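Flirivton Bancada Dupla – célula bimanual para recolha de demonstrações e avaliação de políticas

Ref. Todent / Equipamento de laboratório / Manipulação
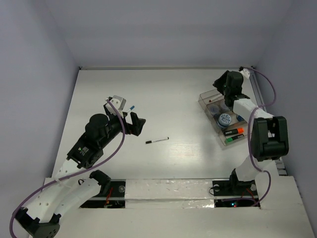
O método que acompanha a bancada chama-se Detico e a ideia é simples: gravar menos, gravar melhor, e deixar que a política aprenda a recuperar dos erros a partir de correcções curtas. Dois braços, teleoperação, um conjunto fixo de tarefas de arrumação. A tarefa de referência é a dos marcadores: os que estão soltos na mesa têm de ir para um compartimento do organizador transparente. Parece fácil. Um marcador branco fino sobre tampo branco, com reflexo da luz mesmo ao lado, é dos casos em que a política de base mais falha, e foi por isso que ficou na bateria de testes. O organizador vai posto em ângulo, com o braço direito por cima, e o esquerdo trata do lado aberto da mesa.

Disponível por encomenda. Ver prazos no fim da página.

O QUE É O MÉTODO

Três fases. Sem magia.

Fase 1 – demonstrações de base. O operador faz a tarefa completa, do início ao fim, 20 vezes por disposição. Não se cortam as hesitações. Não se deitam fora as tentativas em que o marcador escorrega, desde que a tarefa acabe bem.

Fase 2 – execução com interrupção. A política corre sozinha. Quando o operador vê que vai correr mal (pinça alta demais, aproximação pelo lado errado, os dois braços a quererem o mesmo espaço), toma o comando, corrige e larga. Só o troço corrigido entra no novo conjunto, com a marca de tempo da tomada de controlo.

Fase 3 – treino misto. Base + correcções, com peso maior nas correcções. O peso é configurável no ficheiro de tarefa, o valor de fábrica serve para quase tudo o que testámos.

Depois repete-se da fase 2 as vezes que forem precisas. Nos nossos ensaios parámos quando a taxa de sucesso deixou de subir duas rondas seguidas.

RESULTADOS

Tarefa dos marcadores, 600 execuções de avaliação por política, disposições sorteadas, mesmo operador a repor a mesa.

Política só com demonstrações de base: 351 sucessos.
Política Detico, após a última ronda: 522 sucessos.

Total de episódios de treino usados pela política Detico: 900, contando os troços de correcção como episódios. A política de base teve o mesmo número, todos completos. Ou seja o volume é igual em número de episódios e bastante menor em tempo gravado, os troços corrigidos são curtos.

Onde ganhou mais: objectos finos e deitados, pega perto da borda do organizador, passagem de um braço para o outro.

Onde não ganhou quase nada: peças redondas translúcidas. Continua a ser um problema de visão e não de controlo, estamos a trabalhar nisso mas não prometemos data.

Falhas que sobram, por ordem: pega dada como fechada sem objecto entre os dedos; marcador largado em cima de uma divisória; paragem por proximidade entre braços.

NOTA DE QUEM FEZ OS ENSAIOS

"Comecei com o critério de sucesso demasiado largo. Um marcador atravessado em cima da divisória contava como arrumado e os números subiam todos. Refiz a avaliação inteira com o critério apertado e são esses os valores que estão na página. Se alguém comparar com a versão antiga da ficha vai ver diferença, é isto." – Vimala Kurian

O QUE VEM NA CAIXA

Dois braços com pinça paralela de dois dedos, já com suporte no punho
Tampo branco com fixações para os dois braços do mesmo lado
Painéis de fundo e laterais, cor clara
Cablagem de punho
Controlador Rajan com o software de gravação instalado
Licença Detico para um posto, actualizações incluídas no primeiro ano
Ficheiros de tarefa (11 no total, a dos marcadores é a primeira)
Política pré-treinada para a tarefa dos marcadores, para comparar

Não inclui: organizador, marcadores, frascos e restantes objectos de teste. A lista de compras vai em PDF. Usem o que tiverem, mas se querem comparar números connosco usem os da lista.

Não inclui também a estação de treino. Requisitos no manual.

MONTAGEM

Duas pessoas, uma manhã. Primeiro o tampo, depois os painéis, braços no fim.

Cuidado com a folga dos cabos no punho. Deixar curva suficiente para a rotação completa, e verificar à mão com os motores desligados antes de ligar seja o que for. Cabo curto demais = pega torta e dados estragados, e só se dá por isso dias depois quando se olha para as curvas de treino.

Calibração: correr a rotina dos dois braços seguida. Se mexerem num deles, calibrar os dois outra vez. Sim, os dois.

Luz: fixa, sem janela atrás. Os reflexos no tampo não são defeito, mas se mudarem a meio da recolha a política sente. Ou gravam sempre com a mesma luz ou gravam de propósito com várias. O meio termo é que dá mau resultado.

PERGUNTAS FREQUENTES

Dá para usar só um braço?
Dá. O ficheiro de tarefa tem a opção. Os resultados desta página são todos com dois.

Posso usar a minha própria política?
Sim. O Detico só precisa de receber acções à frequência do controlador e de poder interromper. Exemplo de integração na pasta do software.

O operador tem de ter experiência?
Ajuda. Na fase 1 nota-se bastante, na fase 2 menos. Interromper cedo aprende-se depressa, interromper na altura certa demora mais um bocado.

Os dados são meus?
São. Ficam no controlador, nada sai sem ser exportado por vocês.

E se um braço bater no outro?
Pára tudo. O episódio fica marcado e o operador decide se guarda ou não. Por defeito não guarda.

Publicam os dados dos ensaios?
Os registos de avaliação sim, a pedido. Os vídeos ainda não, falta tratar disso.

ENCOMENDAS E PRAZOS

Preço sob consulta, depende da configuração e da licença. Universidades têm tabela própria, indicar no pedido.

Próximo lote sai em Fevereiro. Pedidos que entrem depois ficam para o lote seguinte, ainda sem mês marcado.

Demonstração remota ao sábado de manhã, por marcação. Podem enviar uma disposição de objectos vossa que nós montamos e corremos com a política de fábrica, sem retoques.

Peças soltas (dedos da pinça, suporte de punho, cabos): pedir pelo mesmo formulário, campo "acessorios".

Manual, ficha técnica e registo de alterações na aba Downloads. A ficha técnica ainda tem o desenho antigo dos painéis laterais, as cotas do tampo estão certas.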